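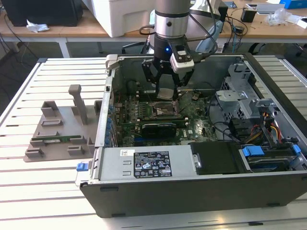 I've had my nose in old desktop towers again. Lay one on its side, pop the panel off and there it all is – green board, blue release tabs, a tangle of coloured power wires. Love it!
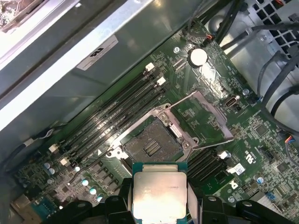 The CPU socket is the bit that makes me hold my breath (all those tiny gold pins!), so load plate open, chip level, no rushing. 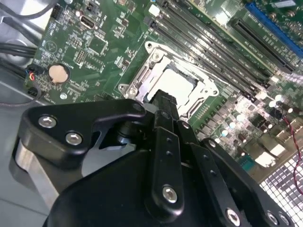

Keeping track of the bits

I used to lose parts under my elbow. A proper tray has sorted me out.

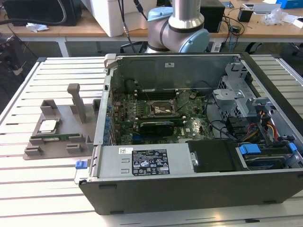
Processor in its pocket, memory in the long slot. Dust is next, and I've got 20 cotton buds ready.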